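Plosura puts its floor rules for robot hands down on paper

By Rosalind Ferreira

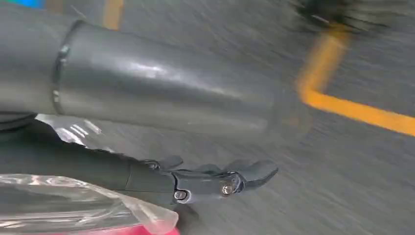
Two pages, and plain words on both

After a good many months of talking it over at lunch tables and in hallways, the people who work with robots at the Plosura site finally have a written set of house rules, and I am happy to report that it runs to just 2 pages and can be read comfortably over a cup of coffee.

The rules take effect on 12th May and cover every robot arm and hand on the site that works close to the floor. Beverley Garside, who led the writing, went through 31 suggestions from staff on both shifts (a few of them handwritten, and one on the back of a parking slip) and says she kept more of them than she expected to.

"Most of what people sent in was stuff they were already doing," she told me. "They just wanted it written down so the next person would do it too."

What changes on the floor

Yellow lines on the floor now mean the same thing in every bay. If an arm is powered, people stay on the outside of the line until the operator calls it clear, and the operator has to say it out loud, because a nod doesn't count anymore. Clear plastic bags get a paragraph of their own, as they are hard for some vision systems to pick out and the loose edges can catch in finger joints. Knuckle bolts are to be checked by hand at the start of each shift, with the power off, and the check signed for.

Speeds near the floor are a little lower as well, and that was the part that took the longest to settle. Cornel Dinu, from the night shift, had argued for leaving them alone, and he still thinks the new limit is on the cautious side, though he was good-humored about it when we spoke and has agreed to keep notes on how it goes.

Training sessions run all this month in the Rudd building, in groups small enough that everybody gets a turn at the stop button. Callum Lambert is keeping the sign-up sheet and can be reached at extension 989. The rules will be looked at again in November, and comments are welcome until then.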